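PLIRKHAM, December 4, 2025

Songwriter Leena Hirvonen is taking her second album, Stomine, on the road! The tour opens in January at Kiiskinen Hall, with eight shows in small rooms and Yolotzin Trujillo on drums every night.

"We wrote these songs to be played loud and close up," said Hirvonen. "I can't wait to hear people sing the quiet one back."

Tickets are $30 and go on sale today at the hall box office.
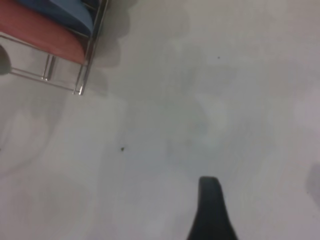
Kittipong Nakpan opens all eight nights with a solo set.

Press contact: Biljana Dimitrov, Tunivine Records | © 2025 Tunivine | Back to top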